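Rornow Community Baking Project
Progress report to the Grolteo Fund, second period

1. Summary

The project remains on course to deliver the programme agreed with the Fund. During the period 19 households completed the introductory course, and a further group has been enrolled for July. Spending is within the approved budget.

2. Equipment

The grant allowed a sum of 800 pounds for small appliances. Of this, 400 pounds has been spent on countertop ovens for the loan scheme. The remainder is held for replacement racks and trays and for a second purchase, should demand at the Mandagi centre continue at its present level.

Each oven is checked before it is first lent. The check covers the door, the rack, the controls and the condition of the interior, and the result is entered in the equipment register.
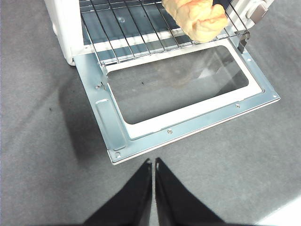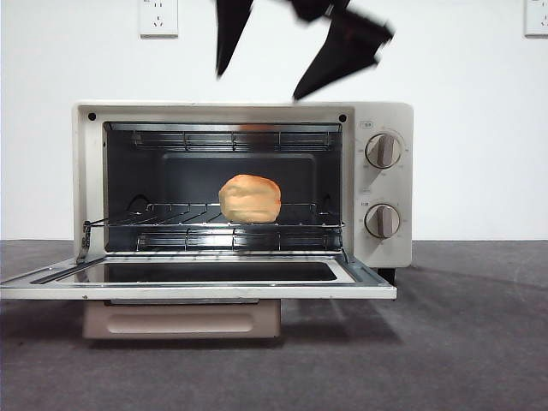 The loan scheme is intended for households which have no working oven at home and which would otherwise be unable to practise between sessions. Loans are made for 4 weeks and may be renewed once. The model selected has a door that folds fully down, giving clear access to the wire rack, and two round knobs set one above the other to the right of the cavity. Participants at Ulum had asked for simple controls, and the choice was made with that request in mind. Written guidance on safe siting, ventilation and cleaning is issued with every loan, and borrowers sign to confirm that they have read it.

3. Course delivery

Sessions have continued at both centres. The course now begins with rolls and small shaped breads, as participants reported that full-size loaves were difficult to manage in a compact oven. Recipes have been rewritten accordingly, with smaller quantities and revised baking times. Attendance at Ulum fell in the early part of the period owing to a clash with another activity in the building. The start has been moved to 10 a.m. and attendance has recovered.

4. Matters for the Fund's attention

Returned ovens require more cleaning than was allowed for in the original plan, particularly the racks and door glass. We propose to meet the additional staff time from the existing contingency and ask the Fund to confirm that this is acceptable.

5. Next period

Work will concentrate on the July intake, the printing of the revised recipe booklet and a review of the loan agreement. A statement of expenditure will be submitted with the next report.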